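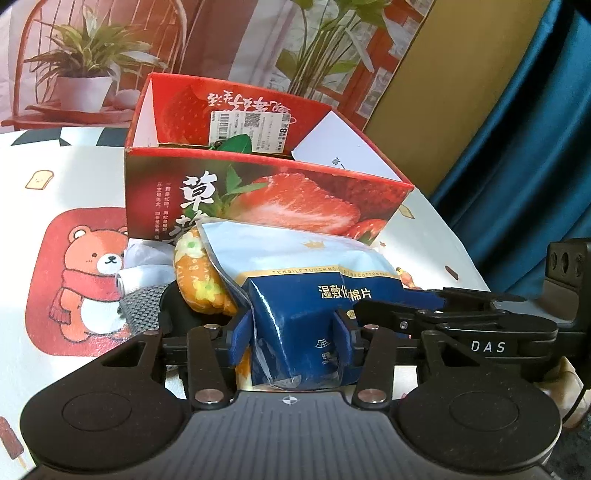 The Carkside Cup was a pre-season football tournament for club sides, played each summer at the Carkside ground and contested by two or three invited teams alongside the hosts, Akgate. It is remembered mainly for the claims made on its behalf. Organisers called it an international competition, although most of the visiting sides came from within a short coach ride, and the word "cup" was used for several years before there was one to present. Players on the winning side were given gift boxes in place of medals. Club histories speak of these as lavish, but a gift box can hold very ordinary things, a blue plastic package of cotton pads among them, and no full list of what the winners received has survived.

Origins
The usual account is that the tournament began when a friendly between Akgate and Lernov was called off and a replacement had to be found at short notice. This story appears in the Akgate club history and in later articles that plainly copy it. It doesn't explain why tickets for a tournament were already on sale when the friendly was supposed to be going ahead. A likelier reading is that Akgate wanted more home gates before the league season and gave the extra matches a name.

Format
In most years there were two semi-finals and a final, with all 3 matches played over a single weekend. When only three teams could be found, Akgate went straight to the final. The rules allowed this on the grounds that the hosts were "seeded", though no seeding method was ever published. Drawn matches went to penalties without extra time.

Disputed results
Akgate claims more wins than any other club. Some of these are doubtful. One final against Grajales was abandoned with the visitors ahead, and the two clubs still list themselves as winners. Lernov's records leave out the tournament altogether in one year when Akgate has Lernov down as the beaten finalists.

Attendance
The figure most often quoted is a crowd of 371 for a final against Lernov. It comes from a match programme printed before kick-off, so it can hardly be a count of the people who came. The local paper put the same crowd at about 200 and complained of the queue for tea.

Decline
Entries fell away once larger clubs began offering appearance money. The last tournament was announced in December for the following summer and seems never to have been played. Akgate has spoken of a revival more than once, usually when season tickets go on sale, but has named no opponents.

See also
Akgate
Grajales
Pre-season friendly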